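Monter une pince à tringlerie sur un petit bras — réglages et premiers essais

Publié le 28/06/2018 par Bonis

En avril je vous avais laissés avec un bras qui bougeait tout seul et rien au bout. Maintenant il a sa pince, et quel plaisir de la voir se refermer sur un vrai objet ! On reprend donc à l'étape de la tringlerie, en supposant que votre servo est déjà fixé dans son carter et que l'alimentation est coupée.

1. Présenter les biellettes à blanc
Posez toutes les pièces à plat, dans l'ordre de montage. Chaque articulation doit tourner librement sur son axe. Si ça accroche, passez un coup d'alésoir à la main, puis soufflez les copeaux.

2. Serrer sans bloquer
Vissez jusqu'au contact, puis revenez d'un huitième de tour. Une goutte de frein filet faible sur chaque vis — j'ai perdu une soirée entière à en chercher une sous l'établi de l'atelier Flurham.

3. Passer les fils
Bras tendu, gardez une petite boucle de mou derrière le carter. Pliez et dépliez le poignet à la main avant de poser les colliers. Aucun fil ne doit toucher une biellette en mouvement.

4. Régler la course
Dans le fichier de configuration Nuruna, mettez l'ouverture à 2 000 et la fermeture à 555. Limitez la vitesse à 100 pour commencer, vous monterez à 300 quand tout sera propre. Si le servo grogne en butée, remontez la valeur de fermeture petit à petit.

5. Essayer sur un boîtier ouvert
Un vieux PC est un terrain de jeu formidable : des bords en tôle, des câbles, des recoins, tout ce qu'une table bien rangée n'offre pas ! Débranchez-le du secteur, approchez lentement et gardez l'arrêt d'urgence à portée de main.

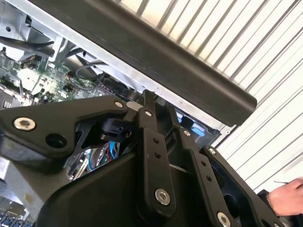

La pince en approche du boîtier, au-dessus de ses biellettes noires et de leurs vis.

Surveillez surtout les têtes de vis quand vous descendez près de la tôle, car elles touchent avant les doigts. Refaites ensuite la même approche sous un autre angle, et notez les positions qui passent bien. Prochaine étape : le capteur d'effort !

Contact | © Bonis | Haut de page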